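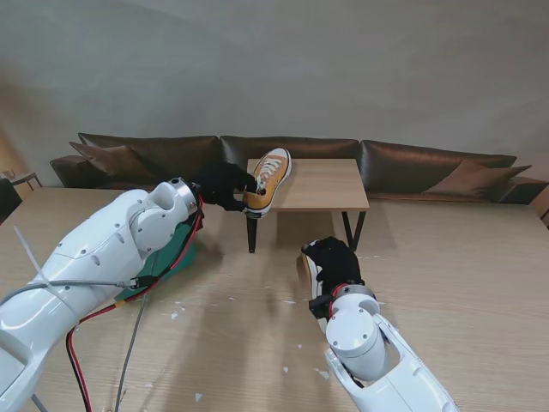 *Left arm on the orange sneaker, partway through a bimanual shoe episode.*

Thursday, July 30, 2026

Notes on the shoe task, mostly so I can find them again when I start on the next one.

The task is called Bullura in the repo. Two arms, one pair of shoes, one small coffee table. The instruction string is "put the shoes on the table, toes facing the sofa." I wanted something with a soft object, a preferred orientation and a reason to use both hands, and I didn't want to fold another towel. Canvas shoes cover all of that. The upper deforms when you squeeze it, the sole mostly doesn't, and the grasp you choose on the way in decides whether you can set the thing down properly at the end.

The target for this round is 200 accepted episodes. Accepted means both shoes end up on the table, upright, with neither arm having hit a joint limit or a force stop. Everything else goes in a separate folder with a reason code. I don't delete failures. I've gone back to them too many times.

## Grasp choice

The first operators all grabbed the shoe by the toe, which is what you'd do if you were tidying up in a hurry. It works for lifting. It works badly for placing, as the heel swings down and the sole arrives at an angle. A policy trained on those early episodes learned the lift very well and then dropped the shoe from slightly too high, every time, with great consistency.

We switched to gripping near the heel. The toe tends to pitch up during the carry, and the operator has to level the shoe before contact, so every demonstration now contains an explicit leveling motion. That motion is the part I want in the data. It adds about 2 seconds per shoe and I consider it well spent.

For the other hand, I allow a sole grasp. One finger group inside and one outside is more stable, but it takes longer to line up from the operator's seat, and a slow approach with a lot of small corrections makes for poor training data. If the operator hesitates near the object, the policy learns to hesitate near the object. It can then stay there until the timeout.

## Timing between arms

I went back and forth on whether to make the order fixed. The options were strict left then right, strict right then left, or whatever the operator feels like. Kaja Lukoševičius, who did most of the collection with me in February on the earlier cup task, argued for leaving it free and adding a label afterward. I argued for fixed order and lost, after the first small model on mixed data did no worse than the one on fixed data.

What does matter is overlap. If both arms cross the near edge of the table together, the wrists compete for the same space and one operator hand stops while the other finishes. Those pauses look harmless in playback. In the action log they're long runs of near-zero motion, and they eat up a share of the batch without teaching anything. The current rule is that one arm can be in transit while the other is holding still or grasping, and both can be moving only if they're on opposite halves of the workspace.

## Reset procedure

Written down because I keep being asked.

1. Arms to home, grippers open.
2. Coffee table back to its marks, then turned by a random amount from the sheet.
3. Shoes dropped from hand height. Leave them where they land unless one is out of reach.
4. Check that the laces are tucked. A loose lace catches on a fingertip and the shoe follows the hand back up.
5. Start the recorder, wait for the tone, go.

Step 3 used to be "place the shoes at the random positions listed." People place shoes neatly even when told not to. Dropping them gives a much wider spread of poses, including the ones where the shoe is lying on its side, which the placed version almost never had.

## Software

Recording runs on Noltach, which is our own logger and has the expected number of rough edges. Siliņa does the filtering: it trims the idle head and tail of each episode, flags dropped camera packets and computes the near-zero motion fraction. Anything above the threshold gets watched by a person. I had the threshold too tight for the first week and ended up reviewing almost everything by hand, so it's looser now.

One bug worth recording. The gripper state was being saved from the command and not from the encoder. On a rigid object those agree closely enough. On a canvas heel the fingers stop well before the commanded position, and the model was being told the hand was fully closed when it wasn't. Fixed in the logger, and the episodes from before the fix are tagged so the loader can skip that channel.

## Still open

- Whether to add a third camera. The side view loses the far shoe whenever the near arm is extended.
- Dark shoes. Everything so far uses light or bright pairs, and I expect trouble.
- Getix export. The converter still writes timestamps in local time.
- Holding out 10 episodes for evaluation is too few. I'll take more from the next batch.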